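Search this site
Enter keyword

The Long Sneeze of September

By Xiomara Pennington
September

My grandmother used to say she could smell ragweed coming the way other people smell rain, and for most of my childhood I thought she was making it up to get out of weeding. Then I moved to Plurnden, bought a little house with a field behind it, and spent my first fall there with my head tipped back on the couch, apologizing to her memory.

If you have lived in the valley any length of time you know how it goes. The peaches finish, the school buses start up again, and one morning you wake at 5 a.m. with an itch so far back in your throat that no finger or spoon could ever reach it. (I have tried the spoon.) By lunchtime half the line at the Felau bakery is sniffling, and everybody tells everybody else it's only a cold.

I went to see Demetrius Obi, who has kept a pollen trap on the roof of the old Irnemden feed store for longer than he cares to admit. It's a simple thing, a bit of sticky tape turning slowly inside a drum, and every evening he takes the tape down to his kitchen and puts it under a microscope. His highest reading last fall was 846 grains, and he wrote it in the notebook in red pencil and underlined it twice.

"I had to stop and blow my nose in the middle," he told me. "I lost my place and started over."

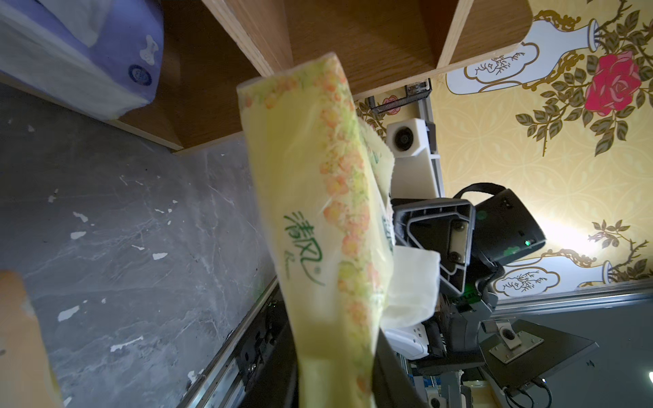

He let me look through the eyepiece. Ragweed pollen is a pretty little thing, I'm sorry to say, round and spiky like a burr, and I felt a bit foolish for holding such a grudge against it. Demetrius says the wind can carry it about 50 miles, so pulling up the patch by my mailbox was good exercise and not much more. I had been so proud of that patch!

What does help, he says, is dull. Keep the windows shut until midmorning. Change your shirt when you come in. Wash your hair before bed, and don't hang the sheets outside, however nice the day is, and oh, that one hurts, with the line strung up and the sun on it. I held out for 3 nights before I gave in and used the dryer, and I slept straight through the last of them.

The first hard frost will end it. Until then I'm drinking my tea indoors and looking at the goldenrod, which gets blamed every year and hardly puts any pollen in the air at all.

Recent stories
The Last Ferry to Tran
Two Sisters and a Plum Orchard
Why Irnemden Repainted Its Water Tower
Soup Weather: Letters from Our Readers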